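I drove up to the Malora open house in May mostly because my sister keeps asking me when a machine is going to do her dishes, and I was tired of shrugging. The coffee bench was the one I stayed at longest, and I will confess I went back to it after lunch. 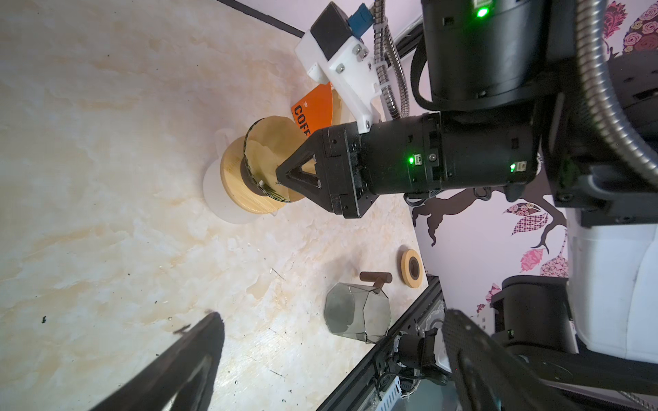 The gripper at the rim of the pour-over dripper, with the carafe on its side.

Finlay Crichton, who showed us through, was lovely about my questions and didn't oversell a thing. Picking up a cone by its rim is one job, he said, and pouring slow circles of hot water over the grounds is quite another — they had 21 steps written out for a single cup, and he trusted the arms with 7 of them.
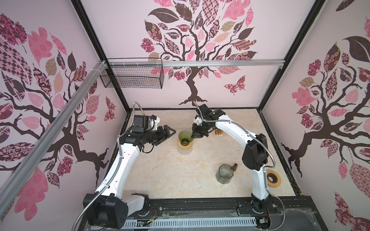 I asked about laundry too, of course, and he laughed and sent me down the hall to the Clundel room, where folding one towel was taking four minutes. So my sister will be keeping her dish gloves a while yet, though I came home more hopeful than I left — and very much wanting a coffee.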